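J'ai encore reçu en janvier un mail qui me promet de « retrouver deux heures par jour ». Cette fois c'est Kirnano, une application de listes de tâches à 30 euros par an. Je me méfie, mais j'ai lu jusqu'au bout.
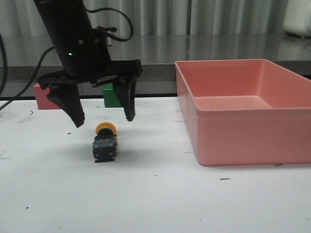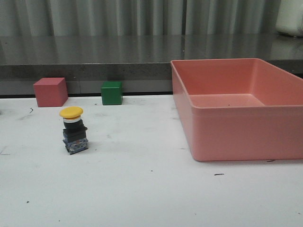
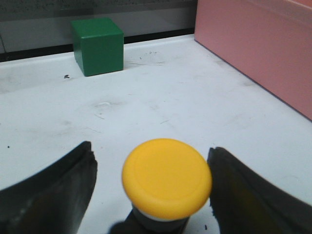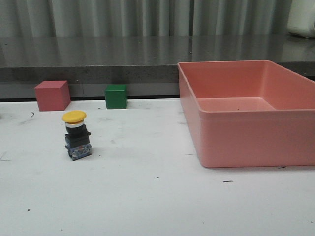 Le mail cite 700 utilisateurs « plus sereins ». Sereins par rapport à quoi ? On leur a posé la question au bout de 3 semaines, quand on est encore content d'avoir payé. J'aimerais bien qu'on les rappelle en juin.

Mon amie Dorottya Erdős s'en sert et elle y tient. Elle m'a montré son compte : 193 tâches en attente, dont « trier les tâches ». Elle dit que c'est au moins sorti de sa tête. Je veux bien le croire, sauf qu'elle en a parlé pendant tout le déjeuner.

J'avais fait pareil avec Altby, il y a quelques années. Des étiquettes, des couleurs, un rappel à 7 h du matin que je repoussais depuis mon lit. Le plombier, je l'ai appelé le jour où l'eau est arrivée chez la voisine – aucune étiquette n'y a été pour quelque chose.

Depuis, j'écris au dos des enveloppes. J'en perds une sur deux et je ne prétends pas que ce soit une méthode. Je garde quand même mes 30 euros, et si quelqu'un tient encore sa liste Kirnano à jour après un été complet, les commentaires sont ouverts.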